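Why are aubergines purple?

Hello again, colour detectives! Last time I told you why leaves are green, and lots of you wanted to know about fruit and veg. So let's start with my favourite, the aubergine (some people call it an eggplant, and yes, it really is a fruit, because it has seeds inside).

The purple comes from tiny coloured bits in the skin called anthocyanins. Say it with me: an-tho-SIGH-a-nins! You'll find them in blueberries, red cabbage and blackcurrants too. They work a bit like sunscreen and help protect the plant from strong light. Peel an aubergine and the inside is creamy white, so all that purple is packed into a very thin skin.

Chillies are different. They start off green, and as they ripen the green fades and red takes over. That red comes from another family called carotenoids, cousins of the stuff that makes carrots orange.

Pomegranates use anthocyanins again, both in the skin and in the juicy jackets round the seeds. I once counted the seeds in one from Gerport market and got to 171 before I ate the rest!

Want to try something? Ask a grown-up to chop some red cabbage and soak it in warm water for 20 minutes. Take out the cabbage, then add a squeeze of lemon to the purple water and watch it go pink.

Purple and red, side by side:

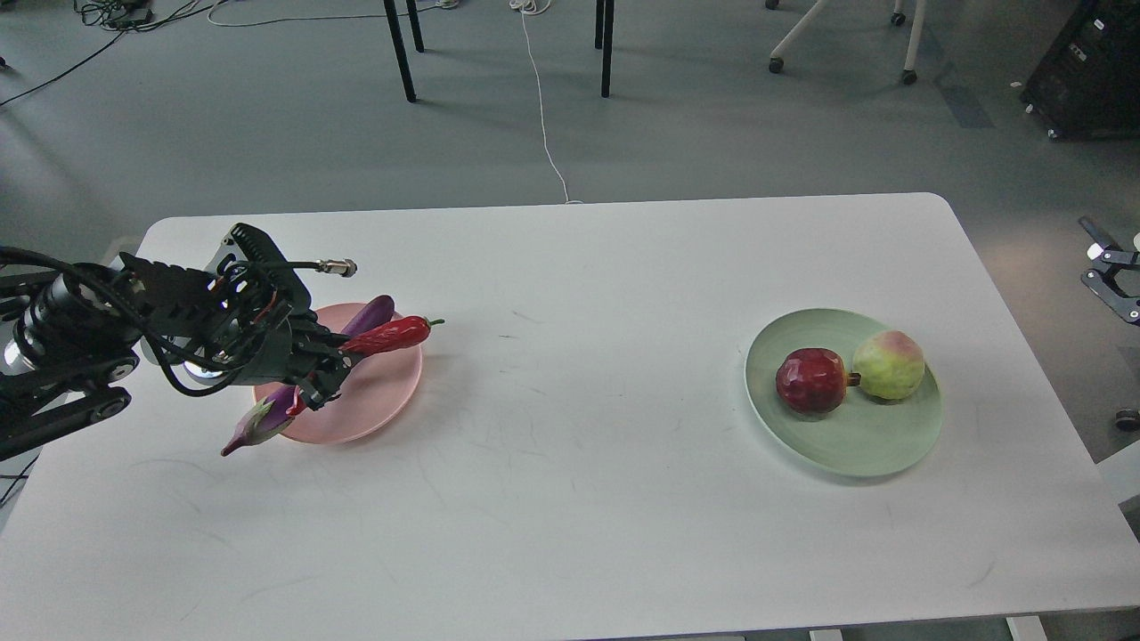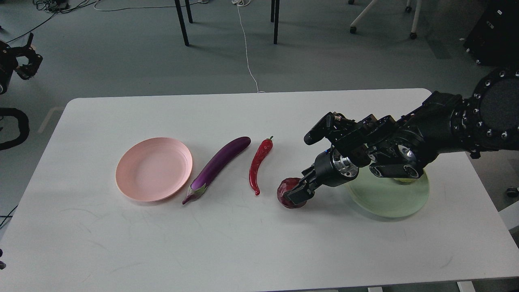
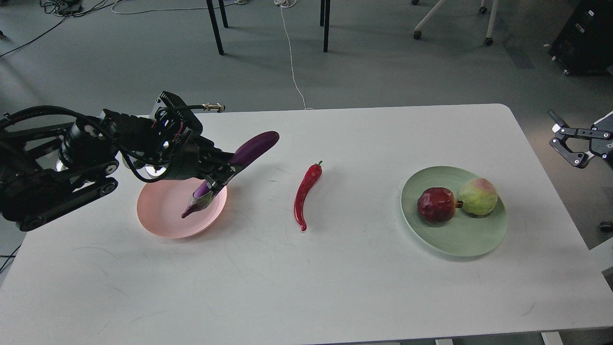
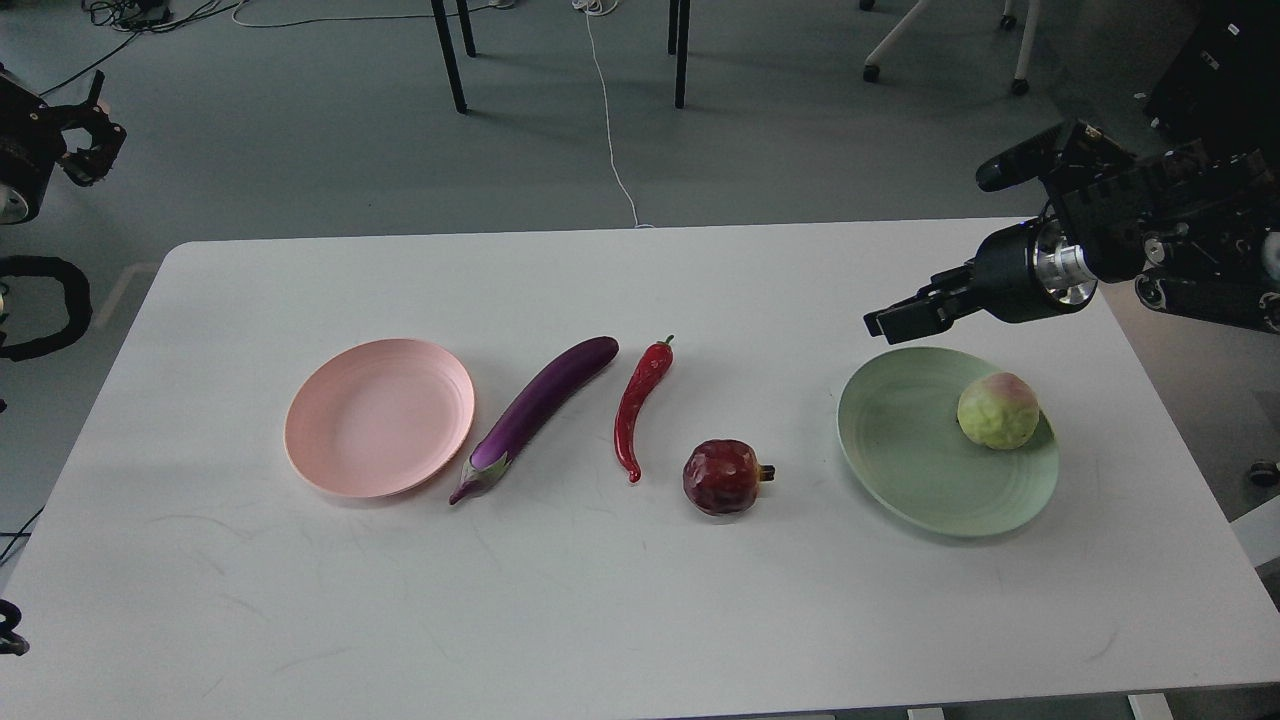 Reading time: 4 minutes

Next time I'll be looking at why bananas go brown, so save me a spotty one.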